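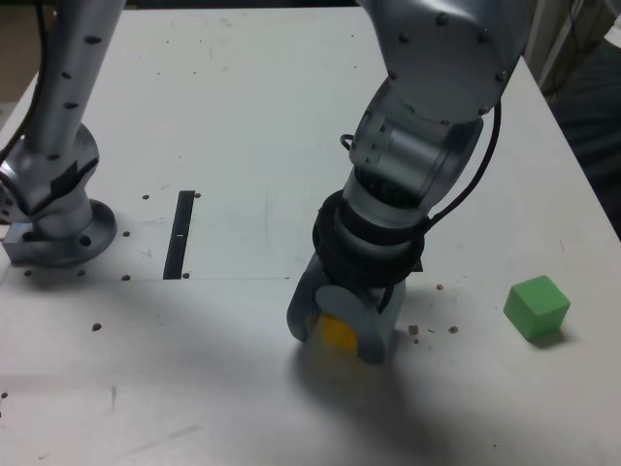 Why do so many people in Arngate stop using the library once they leave school?

Mostly the opening hours. Of the reasons people gave me, the hours came up more than price, choice of books or distance, and it came up in every age group I spoke to apart from the retired.

This report is my project for the local studies module. It looks at the branch library in Arngate and who uses it, and it compares it with the one in Nedanum, which is a smaller town but has a busier library. I chose the subject because I had a Saturday job near the Arngate branch and used to see people try the door after it had shut.

Background

The Arngate library opened in a former corn merchant's, a long narrow building on Harms Street. The ground floor has the lending shelves, the children's corner and the desk. Upstairs is the reading room and a local history cupboard which has to be unlocked by staff. There is no lift. The Nedanum library is on one level and shares its front door with the health centre, so a lot of people walk past the shelves on their way to an appointment.

Arngate closes at 4 in the afternoon on most days. Nedanum stays open into the evening twice a week. Both lend books free of charge and both charge for printing.

We use the We use cookies to remember your settings and to see which pages are read most. By carrying on you agree to this. Accept all | Manage settings

Method

I used a short paper questionnaire and some longer talks. The questionnaire had 11 questions and was left on the desk in both libraries during September. I also stood outside the Fisness supermarket in Arngate over two lunchtimes and asked people there, as a form left in a library only reaches people who already go in. This was the hardest part of the project. Most people don't want to stop with shopping in their hands, and I learned to ask them on the way in.

I then held three longer interviews. One was with Kerstin Kleinschmidt, who ran the Arngate branch before she retired. The other two were with a parent of young children and a man who works shifts at the bakery. Both asked me not to use their names.

I did not ask for exact ages, only a range, and I left out income. My tutor thought I should have asked whether people had internet at home and I agree with that now.

What I found

People who work in the daytime hardly use the Arngate branch. Several said they still had a card somewhere but didn't know if it worked. The shift worker was the exception. He goes in after an early shift and reads the papers, and said it was the only warm place in town where he didn't have to buy anything.

Parents use it a good deal until the children start school, then much less. The parent I interviewed said story time was the reason they went, and that they took books out because they were there anyway. When story time was moved to the morning, they stopped going.

Retired people were the happiest with the hours. Their complaints were about the stairs and the large print shelf, which they said had the same titles on it for years. I checked the shelf against the date stamps and a good many had not been changed for a long time.

In Nedanum the answers were different. People there talked less about hours and more about noise, mainly from the shared entrance. The evening openings were used by students doing coursework and by people coming off the last train.

Mrs Kleinschmidt told me that Arngate had tried a late evening once. It ran for one winter and was dropped. She thought it had been badly advertised - there was a notice inside the library and nothing anywhere else - and that one winter was too short to get people into the habit. I looked for figures on that winter in the local history cupboard but could not find any.

Problems with the study

The supermarket answers all come from the middle of the day, so they probably leave out some of the people I most wanted to hear from. I also worded question 4 badly. It asked "How often do you visit and borrow?" and people who visit without borrowing did not know what to put. I have left it out of the results.

Nedanum and Arngate differ in more ways than opening hours. The health centre door must bring in people who would not otherwise come, and I had no way of separating that from the effect of the evenings.

Suggestions

Arngate could try one late evening again, for longer, with notices at the station and the supermarket. Story time could be repeated after school on one day. The large print books could be swapped with those at Nedanum every few months, which would cost only the van journey, and the van already runs between the two branches.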